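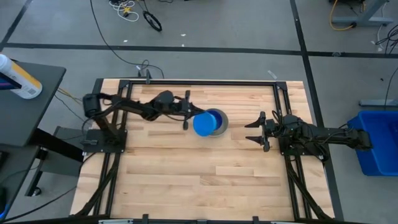

## Adding chapters to a long video on your Serkano channel

If you host anything longer than a few minutes on Serkano, chapters are one of the kindest things you can do for the people who watch it. They show up as little breaks along the progress bar, with a title for each one, and viewers can hop straight to the part they came for. I put them off for ages (I had a whole back catalog of recorded talks and the thought of going through it made me want to lie down), but once you have done one video the next goes much faster, I promise!

These steps are for the web dashboard. The phone app will show chapters that already exist, but the last time I looked you couldn't edit them there.

### Before you start

You will need:

- a video that has finished processing, with the green "Ready" tag beside it
- an Owner or Editor role on the channel
- a rough list of the moments where your video changes subject

That last item is worth a cup of coffee and a quiet half hour. Play the video at double speed with a notepad next to you and jot down the time whenever the topic shifts. I tried doing this inside the chapter editor the first time, pausing and typing and pausing again, and I lost my place so often that I went back to paper.

### Typing chapters in by hand

1. Sign in and open **Library**, then click the title of your video. Clicking the thumbnail plays it instead, and I still get this wrong.
2. Choose the **Timeline** tab. If you don't see it, widen your browser window; on narrow screens it hides under the **More** menu.
3. Click **Add chapter**. The first chapter is placed at 0:00 for you and its start time can't be changed, so just give it a title.
4. Drag the playhead to your next start time, or type the time into the box, and click **Add chapter** again.
5. Carry on down your list. Each chapter has to be at least 8 seconds long, and the editor will turn the time box red if two of them are too close together.
6. Click **Save draft**, watch a bit of the preview, and then click **Publish chapters**.

Viewers who already have the page open will need to reload it before the new chapters appear.

### Pasting a list instead

For a long recording, the paste box is a real treat. In the **Timeline** tab, click the three dots and pick **Import from text**. Put one chapter on each line, with the time first, then a space, then the title:

```
0:00 Welcome and housekeeping
4:15 Setting up your account
11:40 Uploading in batches
23:05 Questions from viewers
```

Use plain colons in the times. If you copy your list out of a word processor, look it over for stray tabs or curly characters, which the importer will treat as part of the title. The whole list can be up to 2,000 characters, spaces included, and anything past that is quietly dropped, so check that your final chapter made it in!

For videos that run over an hour, you can write the time as 1:00:30 or as plain seconds. A chapter that starts at 3,630 seconds goes in as 3630, without the comma. I find the hours and minutes easier to read back later, but if your list comes out of an editing program it may well give you seconds, and there's no need to convert them.

### Picking a chapter thumbnail

Every chapter can have its own small still, which viewers see when they hover over the progress bar. Serkano picks one from the opening moments of the chapter, and sometimes it lands on a blur or a half-closed eye. To change it, click the still, move the slider until you find something clear, and click **Use this frame**. Stills with one big, simple shape near the middle hold up best at that size. Small lettering gets lost. 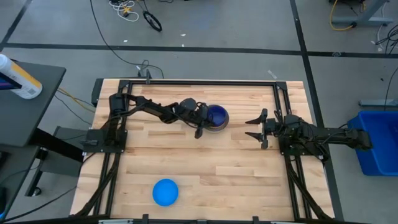 *A blue bowl near the upper center of a light wooden tabletop, with a black gripper at its left side.*

### If something looks off

**The chapters don't show on an embedded player.** Open **Embed settings** and turn on **Show chapters**. It is off by default for embeds made before May.

**The titles are chopped short.** The progress bar only has room for so much. Try to keep titles to 6 words or fewer and put the important word first.

**Everything is shifted by a few seconds.** This usually happens after you trim the beginning of a video. Go to **Timeline**, select all the chapters, and use **Shift times** to nudge them together.

*Last updated 2023-08-17*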